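Household Linen and Textile Collection: Changes from June

The Bristwood residents' service will change the way it collects worn household linen and other textiles from June. The present arrangement, under which bags are left beside the general recycling bins, will come to an end. Collections will be made from the doorstep every 4 weeks, and each household will receive a card showing its dates for the remainder of the year.

Items accepted include sheets, pillowcases, towels, curtains, table linen and cleaning cloths. Torn or stained pieces may be included. Duvets, pillows, carpet and anything marked by paint or oil cannot be taken and should be brought to the Vateck Lane site, which is open until 4 in the afternoon.

Residents are asked to fold or roll smaller cloths and to fasten them with a band or a length of string. Bags should weigh no more than 12 kilograms and should be placed at the front of the property by 7 in the morning.

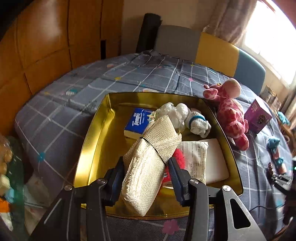
Araba Amoah wrote to ask whether cloths with frayed edges had to be trimmed or hemmed beforehand, having been told as much when the bins were first introduced. They do not. That requirement was withdrawn last year, and the notice on the Chaimongkol Court bins, which still refers to it, will be taken down.

Textiles in good condition will be sorted for resale. The remainder will be sent for shredding and used as filling and padding. A total of 32 streets are included in the first stage, and a further 23 will be added once the new rounds have been reviewed. Residents of streets in the second stage should continue to use the bins until they receive their card.

Households unable to leave bags at the front of the property may request an assisted collection by telephoning the service desk or by completing the form held at the library.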